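The 521 is gone and I have opinions

September
by Rhona Matheson

Quick one, dinner's in the oven.

So they cut the 521. If you don't live out this way that means nothing to you, fine, skip this. If you do live out this way you already know and you're probably as mad as I am. Eleven years I rode that bus. Larkum to Drundley, straight down the old highway, past the feed store, past the church with the sign that never has all its letters. Forty minutes if the lights were kind.

Now it's the 498. Which goes everywhere. Galtasthorpe first, all the way up the hill, sits at the top with the engine running, then back down and through the new apartments, then finally Drundley. 50 minutes longer on a bad morning. I timed it. Twice.

Things I miss already:

The back seat on the left with the heater under it. The new buses blow warm air at your neck and nothing on your feet. In September this is whatever. Ask me in January.

The morning driver. Never got his name, which I feel bad about now. He'd wait if he saw you running. Not every time, but if you were realy running, arms going, he'd wait.

The reading. I got through so many books on that bus. On the 498 I get queasy by the second turn on the hill and have to put the book away and look at the horizon like I'm on a ferry. Been stuck on chapter four of the same mystery for two weeks. No idea who's dead.

Went to the meeting at the library, Tuesday, 6 pm, because who needs to eat. Decent crowd. A lady from the transit office with slides. Ridership, cost per trip, something called coverage. I asked why they couldn't keep just the one early run, the 6:40, and she wrote it down. She wrote everybody's down. Vikas Negi from my street asked about the Saturday service and it got kind of heated, and then the man who'd brought his own map wanted to show us his map. It was a good map to be fair. Better than the slides.

Anyway, no decision until they "review the comments." So send comments! There's a form. It times out if you take too long so write it somewhere else first and paste it in. Lost mine the first time. The second version was shorter and a lot ruder.

In the meantime I've been trying options.

Driving: no. Parking in Drundley is 10 dollars a day behind the bank, and the free lot fills up before I'm awake.

Carpool: tried it for a week with a couple of people from the Nyitrai building. Nice people. One of them does phone calls the whole way, on speaker. I know a lot about her sister's kitchen now.

Bike: ha. Maybe to the Galtasthorpe stop, and pick up the 498 after the hill. Would save me the worst of the turns. My bike has a flat and has had a flat since spring so this is more of a thought than a plan.

If anyone's found a better way in, comments are open, I'll read them on the bus. Well I'll read them at the stop, before the hill.

Timer's going. More when I hear back about the 6:40, if they ever get to teh comments.

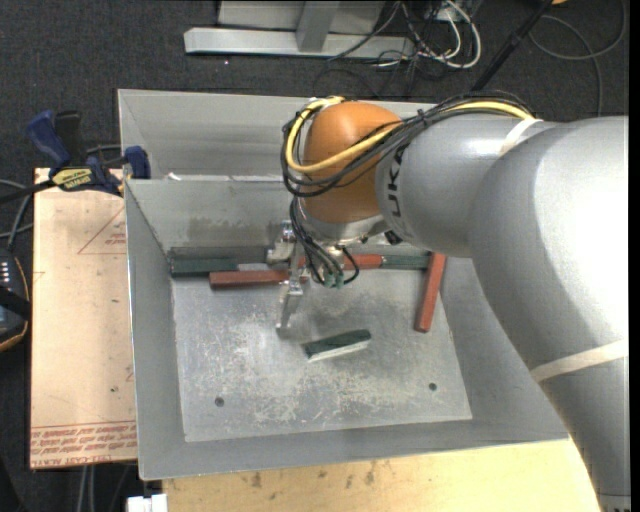 Last edited Tuesday, 9:52 pm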